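Surgical Robotics Club: Your Questions, Answered
Last updated 2023-07-17

I get a pile of emails every time sign-ups open, and most of them ask the same things, so I finally put the answers on one page. If yours isn't covered, write to the club address and I'll add it.

What do you do all semester?

We sew! The club has one long-running project, called Urnamer, and it's all about suturing with robotic instruments. Part of the group practices stitching through the console, and the rest works on software that tries to follow what the instruments and the thread are doing. You can hop between the two as much as you like. A typical turn at the console goes like this: needle in one set of jaws, the other set ready to help, and a cut that needs closing.

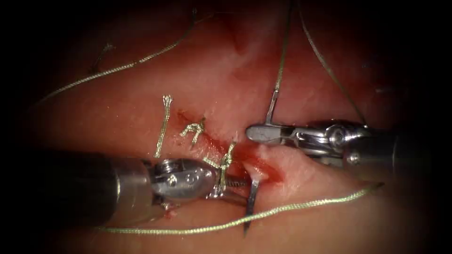
Do I need to be pre-med or an engineer?

Nope. We've had music majors, a couple of history people and plenty of freshmen who hadn't picked anything yet. You don't have to know how to code either, though you'll probably pick some up just from sitting next to the software crowd.

Is it hard to learn?

The first hour is rough, I won't lie. Moving the instruments feels pretty natural pretty fast, but thread is a menace. It loops where you don't want it, it slides behind things, and you have to keep track of the needle while you're busy with everything else. We start everyone on passing thread between the two instruments – no knots – until it stops feeling weird.
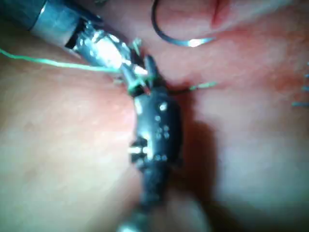

Two instruments, one green thread, and the curved needle above them.

How much time does it take?

One evening a week for regular members. In the run-up to the Zabala Cup it gets to be more like two, but that part is optional and people drop in and out depending on exams.

What's the Zabala Cup?

It's the student suturing contest we enter every February. Each team closes a set of cuts and gets a score out of 200 for spacing, knots and how clean the whole thing looks. Last time we finished with 135, which I was thrilled about (the year before was a lot worse and I'm not putting it on the internet). Spacing is where we picked up most of our points, so now I nag everybody about it. I'd much rather see a slow row with even gaps than a fast one that wanders all over the place. 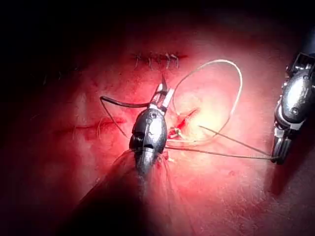
Speed does count for a little, but only once the stitches hold up. New members sometimes show up wanting to race, and I always tell them to leave the timer off for the first month.

What happens to the recordings?

We save our practice runs and label them by step: grab the needle, drive it through, pull the thread, tie, cut. The collection is up to 1,008 labeled clips. Labeling is a great job for people who are waiting for a turn, and you learn a ton from watching someone else's mistakes in slow motion. Druser is the little program we wrote for it. It crashes if you open too many clips, so please save often.

Which part does the software have trouble with?

Thread, same as the humans. A needle is stiff and shiny and keeps its shape, so that's the friendlier problem. A big loose loop can lie any which way, and then it goes under an instrument and you've lost half of it.
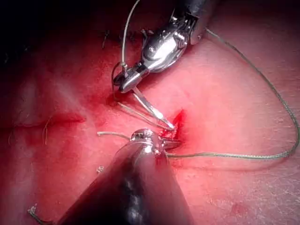
Our current approach is to mark points along the thread by hand and let the program guess the stretches in between. It does fine on simple curves and gets very confused by crossings. If you like that kind of puzzle, come find me, I have a whole list of things to try.

Does it cost anything?

Dues are $33 a year. That goes toward suture and practice material, plus snacks on labeling nights. If dues are a problem, just tell me and we'll skip them.

Where do you meet, and how do I join?

We're in the Vekosov Building, in the basement lab past the vending machines. Fill out the form on the club page and you'll get an email with the date of the next intro night. Tie back long hair, and leave your drinks on the shelf outside the door.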